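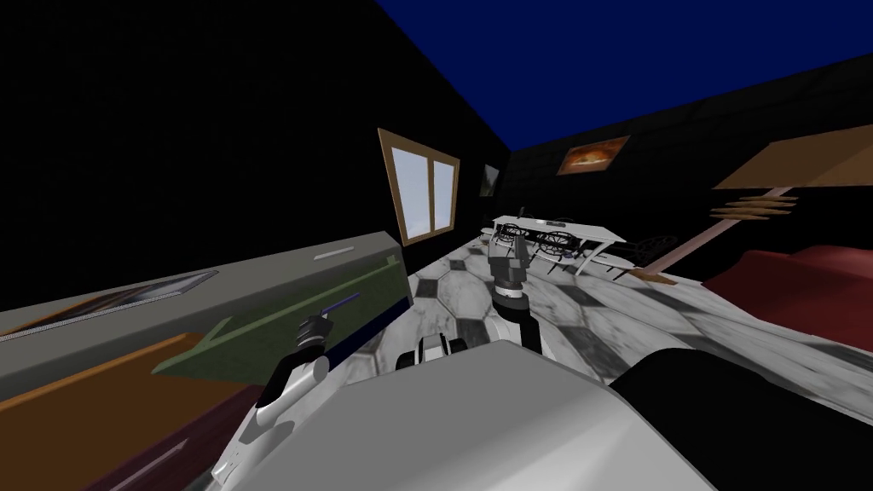 Figure 5.1 Simulated view from a two-armed robot in a furnished room. The left gripper is in front of a green panel; the other arm reaches toward the table and chairs.

Chapter 5
When the Robot Is Wrong About Level

In July, a two-armed service robot at the Tornesport test apartment drove its right gripper into the edge of a dining table. The arm was supposed to stop above the tabletop and wait. It went on pushing until the motor controller reached its current limit and shut the arm down. The table moved, one finger of the gripper was bent, and the operator pressed the stop button. No one was hurt.

The log showed no broken part. Every joint had gone to the angle it was told to go to. The vision software had found the table and reported its position with high confidence. The error was in a single stored value, the pitch of the head camera relative to the body. A technician had replaced the camera bracket that morning and the new bracket held the camera at a different angle. The calibration file was still the old one.

A robot does not know which way its camera is mounted unless it is told. It takes the position of an object in the camera's coordinates, applies a stored rotation and offset, and gets a position in the coordinates of its own base. If the rotation is wrong, the result is wrong too, and the size of the mistake grows with distance. With a pitch error of 2 degrees, an object 600 millimeters from the camera is misplaced by 21 millimeters. At twice the distance the misplacement doubles. A gripper working close to the body may seem to be fine while the same gripper at full reach hits the furniture.

Faults of this type are called frame errors. They are hard to catch for two reasons. First, the camera picture itself looks normal, or at least no stranger than usual. Look again at Figure 5.1. The floor and walls slant steeply, but the slant alone does not tell you whether anything is wrong. A camera can be tilted on purpose, and if the software has the correct angle the arms will still go where they should. Second, each part of the system passes its own self-test. The fault lies between the parts.

The Tornesport robot ran a motion planner called Grastell, which checked every planned path for collisions. The check passed. Grastell compared the path with a map of the room, and the map had been built with the same wrong camera angle. Both the table and the clear space above it were in the wrong place by the same amount. A safety check that depends on the same data as the thing it checks will often miss the fault. We will come back to this point in Section 5.4.

The review of the incident, led by Hongjun Yan, recommended two changes. The robot must now touch a fixed metal block with each gripper after any work on the head or arms, and the arms stay locked until the measured and expected positions agree. The contact force limit was also lowered for all motion near furniture.

What this chapter covers

5.1 Coordinate frames on a mobile robot
5.2 Calibration files and how they go out of date
5.3 Measuring a frame error
5.4 Independent checks
5.5 Force limits and protective stops
5.6 Writing the incident report

Before you begin

You should be able to multiply two rotation matrices and read a joint log. If you have not worked with rotations since Chapter 2, do the review problems there first. The exercises use the Pokden simulator.

Terms introduced in this chapter: base frame, camera frame, extrinsic calibration, frame error, common-cause fault, protective stop.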